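Plolport Greifarm im Test: ein halbes Jahr an der Zerlegebank

Unsere Werkstatt in Endach nimmt ausgemusterte Bürorechner an, holt Platten, Speicher und Netzteile heraus und gibt den Rest in die Verwertung. Seit April steht an Bank 2 der Arm von Plolport, und ich muss sagen: Ich mag das Ding richtig gern!

Bis Ende letzten Monats sind 1.815 Gehäuse über diese Bank gegangen. Der Arm übernimmt das Greifen und Ziehen, wir machen Schrauben, Stecker und alles, was klemmt. Früher hatte ich nach der Spätschicht Daumen wie nach einem Umzug (wer den ganzen Tag Laufwerksrahmen aus engen Schächten zerrt, kennt das). Heute nicht mehr.

Das Einlernen eines neuen Gehäusetyps dauert 19 Minuten, wenn man geübt ist. Vanderleia Medeiros hat das am schnellsten begriffen und richtet inzwischen auch für die Frühschicht ein. Ihre Stelle heißt jetzt anders und ist besser bezahlt, das wollte der Betriebsrat so. 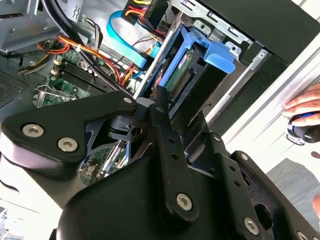

Was mir weniger gefällt: Man wartet öfter auf die Maschine, als im Prospekt steht, und das Schwätzchen quer über die Bank ist seltener geworden. Gervásio Damasceno vermisst das sehr und ist zurück an die Handbank gegangen, was bei uns zum Glück geht. Die Ersatzbacken kosten 542 Euro, das ist happig. Der Support meldet sich dafür noch am selben Vormittag.

Von mir gibt es eine klare Empfehlung, auch für kleinere Betriebe. Bank 3 bekommt demnächst auch einen, ich habe mich schon eingetragen.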